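Will a bright new table cloth bleed if I wash it with the rest?
Laundry and Fabric Care > Washing
Posted February 2019

Hello everyone, I hope this is the right section. Over the holidays I treated myself to some new linens from the Siregar outlet, and among them is a purple cloth in the kind of deep color my grandmother would have called "a bit much." I love it. We use it in the middle of the table, right on top of our light blue tablecloth, and so far it has stayed out of the wash completely because I'm frightened of it.

The trouble is that I've been burned before. Years ago I put a red dish towel in with the good napkins and we ate off pink ones until the children left home. The care tag on the purple one just says "wash before use, wash separately," with no fiber listed at all. For how long separately? Forever? My machine is an older Zorkow, it has a cold cycle and a gentle cycle but not both together, which I have complained about many times. I'd like to be able to do all the table things in one load eventually. Does the old vinegar and salt trick work, or is that just something we all repeat?

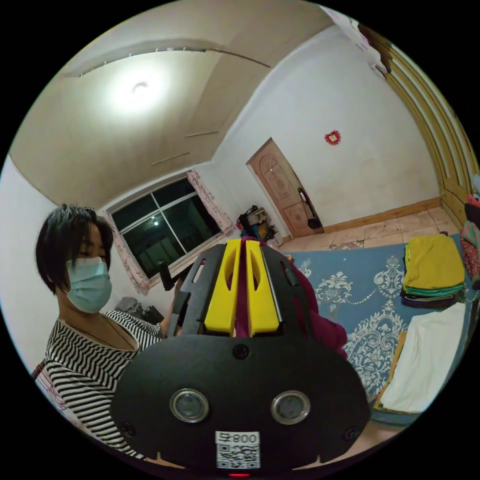

First reply, marked helpful by 18 readers

Please don't bother with the vinegar! I did it for years, and my mother before me, and all we ever got was a kitchen that smelled like pickles. It won't set the dye in a cloth that has already been dyed and finished. What you want is to get the extra color out, and that just takes patience and a lot of rinsing.

Before anything, do a little test. Dampen a white rag, press it on a corner of the back for a minute or so, and look at it. If the rag stays clean you are probably fine to go ahead with a cold wash, still by itself the first time. If color comes off, fill a sink or a big tub with cool water and a drop of dish soap, let the cloth sit for around 16 minutes, swish it about and look at the water. Drain, fill, do it again. Keep going until the water is clear enough that you'd wash your hands in it. 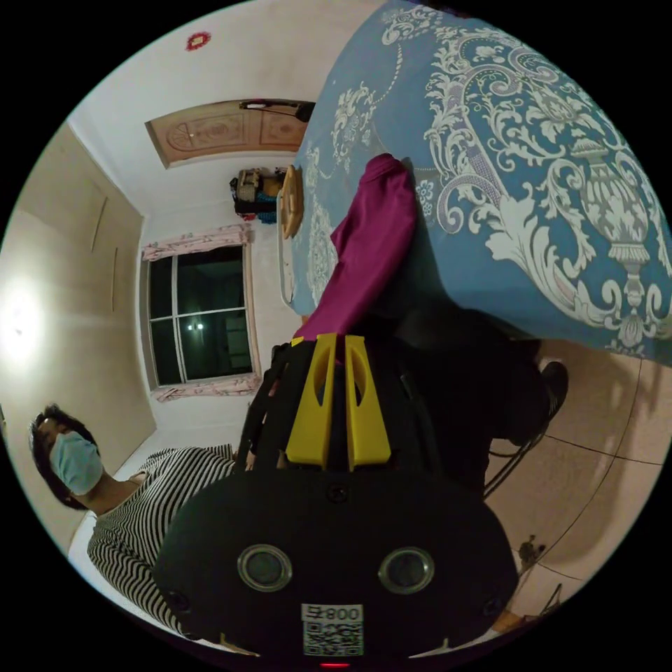
After that I'd run it alone in the machine on cold, and the next few times put it in with dark things like jeans or navy towels. Don't leave it sitting in a wet heap when the cycle is done, that is where I've had most of my accidents (my poor yellow pillowcases). Hang it up straight away, out of the sun if you can, as bright purples do fade. On your Zorkow I would pick cold over gentle, unless the cloth is very fine, and put it in a mesh bag.

And if you ever do get a stain on the pale one, keep it away from the dryer until the stain is gone. Wash it again while it's still damp and you have a fair chance.
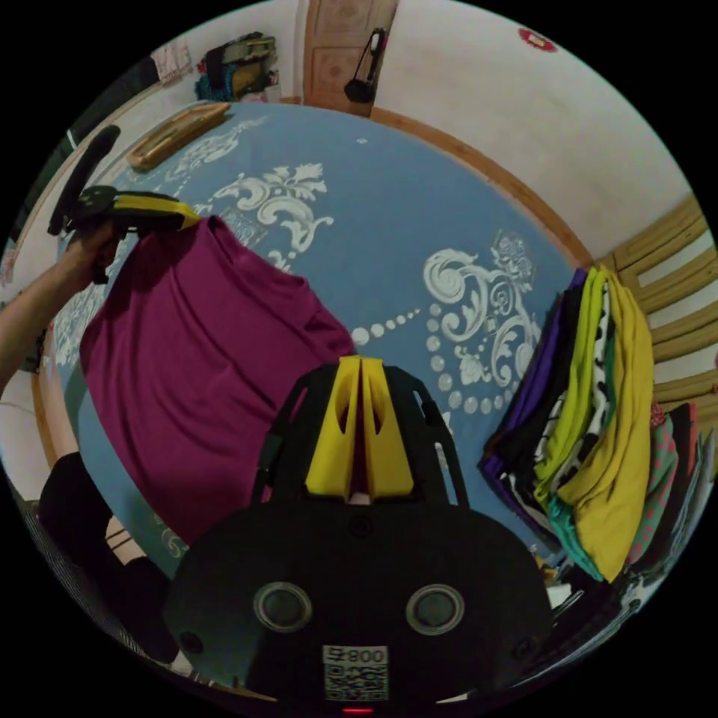
Second reply

Zanex sheets. Throw one in, done. I wash everything together and have never had a problem.

Third reply

I like those sheets too, but I wouldn't trust one with a brand new purple! They pick up a little loose dye and that's about all. I'd do the soaking first and then use a sheet for the first mixed load, with something in it you don't mind losing.

One small thing to add, check whether yours is cotton or polyester if the store can tell you. My polyester ones never bled a drop, and the cotton ones went on for weeks. Good luck, and do let us know how it comes out!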